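Vovine Shared Workshop
Gripper Build Group, minutes of the July meeting
Start 7:10 pm. Quorum met.

1. Minutes of the last meeting
Accepted with one correction. Under item 4 the word "finished" is changed to "assembled." The member who asked for the change said the two were a long way apart.

2. Money
Spent to date: $672 out of the $900 set aside. The meeting was told that the remaining money covers the build through to the end. Several members doubted this. The same statement was made in spring, when there was a good deal more left. No further spending on the grippers without a vote. The open order with Hidska for spare fingers stands, as it is already paid.

3. State of the build
The build pair reported that both hand-held grippers are together and can be used at the table. The grip and trigger are the Begay design with our own changes to the side plates. The fingers have been reprinted once.

Questions from the floor:
Has the trigger travel been measured on both grippers? On one only.
Do the two jaws close to the same point? "Close enough" was the answer. The meeting did not accept this as an answer and asks for a measurement.
Is there a written parts list? Partly.

The practice piece is still the power strip on the white board. It was chosen because it is awkward to pick up and everyone has one at home. One member objected that a single object proves very little, and that a person who has practiced on the same strip for weeks will get good at it whatever is in their hands. The build pair agreed to add other objects but would not say which. Pictures from the table are entered here.

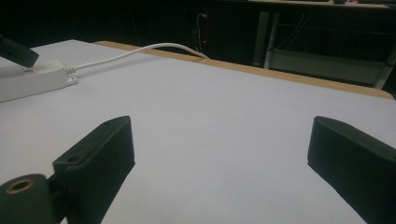
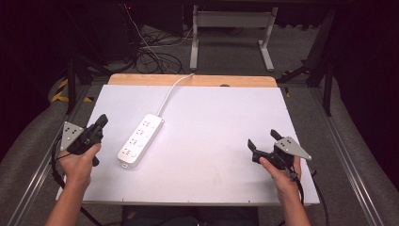
The discussion then went to cables. The complaint from last time, that the cables pull on the wrist when the operator reaches across the board, has not been dealt with. The build pair thinks it is a matter of habit. Two members who have tried the grippers think it is a matter of weight and said so at some length. Agreed to try a lighter cable on one gripper and leave the other alone, so there is something to compare.

4. Trial log
The log shows 258 tries. The log has no column for what counted as a success, and at least three people have filled it in. The meeting therefore takes no view on the success rate and asks that it not be quoted in the newsletter until the log is fixed. A motion to throw out the old entries and start over failed. They will be kept and marked "unsorted."

5. Flekik software
The recording software from Flekik was proposed again. In favor: it would save typing up the log by hand. Against: it needs an account, the trial is short, and we have not yet shown we can keep a paper log straight. Put off until the new log sheet has been used for a full month.

6. Bench use
The build group asked to keep its table set up between sessions. Granted for one month only. Members of the radio group pointed out that the last "one month only" ran from winter into May. The bench is to be cleared if anyone books it with 17 hours' notice. The odd figure is the result of a compromise and the meeting declined to reopen it.

7. Actions
Build pair: trigger travel and jaw closing point, both grippers, in writing.
Build pair: complete parts list.
Log keeper: new sheet with a column for the result and one line stating what a success is.
Bench group: lighter cable on one gripper, labeled.

8. Other business
A member asked what the grippers are for once they work. Held over to the next meeting for lack of time.

Closed 8:55 pm.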